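April, late, kitchen table 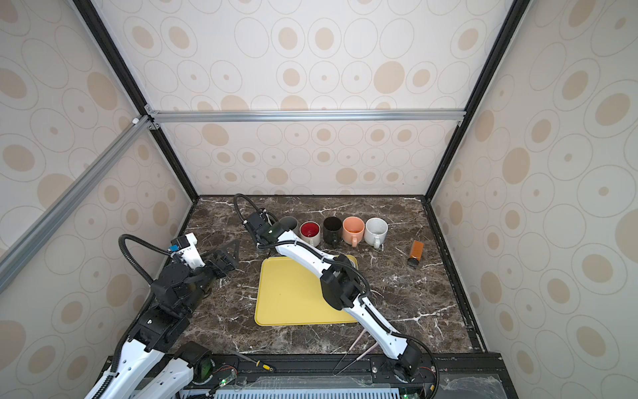
Folke Lunde drove me out to Skedetow this afternoon to see the new still at last, and I'm writing this down before bed because I know I'll lose half of it by breakfast. The place used to be a creamery and it still has the old drains in the floor, which Folke says are the best thing about it. They are making an aquavit and a plum brandy, and there's a gin on the way that they won't let anyone taste yet (I asked twice!). He poured me the plum in a tiny glass and I had to sit down with it, it was that good, all skin and almond at the back. Afterward I wanted coffee badly, the plain sort you'd drink out of a gray mug like the one on that dark brown marble with the white veins, and they made me a pot and we talked until it was gone.

The first batch of aquavit came to 363 bottles, and the barrels for the next one are coming from Løken if the truck ever shows up. Folke wants to call the barrel-aged one Nuno, after the boat, and I told him people will think it's Portuguese, but he has his heart set on it and the labels may already be ordered, he got a bit vague there.

I brought 2 bottles home, one for the cupboard and one for my sister's birthday, though the way I feel about that plum she may be getting chocolates. The caraway in the aquavit is stronger than I'd like. I said so, and he wrote it down in his little book and said he'd had the same from seven other people, so there.

Must remember to send back his scarf, and ask what kind of plums they were.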